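Should I Buy a Used Desktop Computer? Questions We Keep Getting
Totstead Consumer Pages, updated September 5, 2019 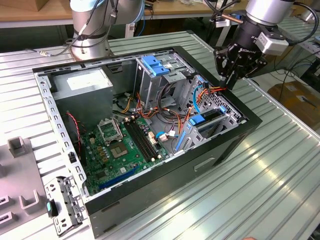
Is a refurbished computer the same as a used one?

Sometimes, yes. "Refurbished" has no fixed meaning that every seller follows. One shop takes the machine apart, tests it and swaps bad parts. Another wipes the dust off and prints a new sticker. Ask what was done and get the answer in writing. If the reply is "fully inspected by our technicians," you have learned very little.

The listing says "like new." Can I believe that?

We wouldn't. Read the return policy instead. A seller who believes the machine is like new should be willing to take it back for more than a few days.

What is a fair price?

It depends on the processor and the age, and sellers count on you not checking. We looked at a Lulside tower listed at $682 "marked down," and the same model was on Komudport, the resale site, for $300 with more memory. The crossed-out price next to the sale price means nothing to us. Look at what the model has sold for lately.

Do I need the extended warranty?

Probably not. The one we read most closely, from Ekpo, cost $70 and left out the power supply, the drive and "wear." That is a good part of what tends to fail in an older desktop. If you still want one, read the list of exclusions before the list of benefits.

Can I upgrade an old desktop later?

Maybe, but "upgradable" gets thrown around too freely. Some boards have only two memory slots, so adding memory can mean throwing out what you paid for. Some cases take only an odd-shaped power supply. A newer processor may not fit the socket at all, or may fit and still not work with the board. Look up the board's model number and find the list of supported parts before you buy anything.

The seller sent photos of the inside. Does that help?

A little. You can spot missing parts, heavy dust or a swollen capacitor. You can't tell from a photo whether the thing starts. Ask for it to be turned on in front of you.

Is my data gone if the shop says it wiped my old drive?

We'd assume it isn't until you see proof. Take the drive out before you trade the machine in, or erase it yourself. Any shop that lowers its offer over a missing drive should tell you by how much.

How long will a used desktop last?

Anyone who gives you a firm number is guessing. We have an office machine that has run for 6 years and another that quit the January after we bought it. Same seller, same model.

Are tune-up programs worth paying for?

We have yet to try one that did more than the free tools already on the computer. Several did less and then asked for a renewal fee.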